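Update from the Branitz controls group on the scoop-and-pour planner, now running on the Uturura branch. Posting in parts.

**1/** The planner previously treated the scoop, the container and the bowl as three separate goals. It now solves for a single trajectory, with a tilt constraint on the scoop between the container and the bowl.

**2/** Work at the bench this June, on dry kibble:

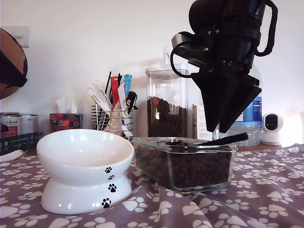
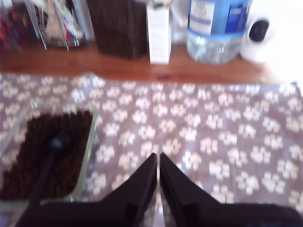
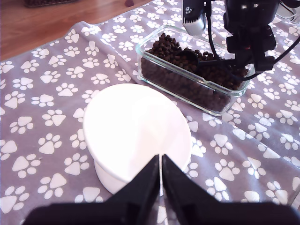
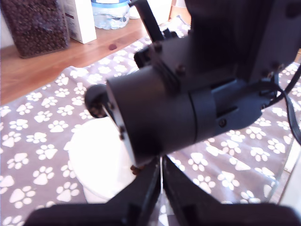 **3/** Wendell Hutchins asks whether the tilt constraint is hard or soft, and whether the solver falls over when the handle starts at an awkward angle. His group saw frequent infeasibility with a hard limit.

**4/** The constraint is soft, with a penalty that rises steeply past the set angle. The handle pose is estimated before each plan and passed in as a parameter. Infeasible starts are returned to the operator with a reason code – the earlier build simply timed out.

**5/** Perception remains the weaker component. Clear glass gives poor depth returns, so the container is fitted from its rim and the fill level is estimated separately from colour. Bright light on white surfaces still degrades the bowl estimate. Mariama Sarpong is preparing an exposure-bracketing patch.

**6/** Solver settings for those replicating: 300 iterations maximum, 2 warm starts, replan on any pose change above threshold. Logs are written in Drollano format and replay without conversion.

**7/** The next release will include 1,000 simulated starts as a regression set. Contributions of difficult handle poses are welcome through the Habte tracker, under the label "scoop-pose".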